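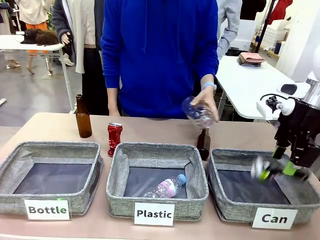
Teaching the arm to sort recycling by remote control

Last updated 2024-12-04

Sorting trash is the job everybody assumes a robot can already do. Then you try to teach it, and you learn how many shapes a soda can is able to take. These are the steps we use at Jillcombe for the three-bin task. They assume your arm is mounted, your controller is paired, and you have made peace with the startup beeps.

1. Set the bins and leave them alone. Bottle, Plastic, Can, left to right, labels on the front. Mark the corners on the table with a pencil. In October we moved one bin by a couple of inches between sessions and spent a day blaming the software.

2. Gather ugly trash. Crushed cans, whole cans, crumpled plastic, glass. Pristine samples produce a robot that only recycles for tidy people.

3. Open the Drovitier panel, start a new task, and set the episode limit to 15 seconds. If you can't drop one item in one bin by then, you're hesitating, and the robot will learn to hesitate too. It's a very good student of the wrong things.

4. Press record, then move. Come down on the item from above, close the fingers, lift clear of the bin walls, travel, lower, release. Lift higher than feels necessary.

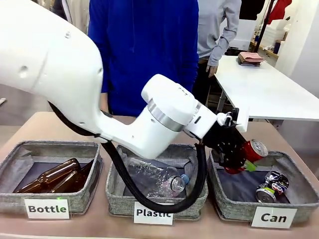
Red can over the Can bin. Keep an eye on the cable, which loops down in front of the middle one.

5. Stop recording with the arm back at its rest position. Ending right at the release teaches it to stand over the bin, apparently thinking.

6. Throw out bad takes the same day. Our first batch was 164 episodes and we deleted 41. A fumble you recover from smoothly can stay — a fumble followed by swearing and a wild swing can't.

7. Change operators after 12 takes or so. Tired hands drift, and everyone swears theirs don't.

Known trouble: glass bottles roll when you let go too high. Lower the gripper into the bin before opening it. The Honham setup page covers finger pads, and the Kennedy page has the export settings for training.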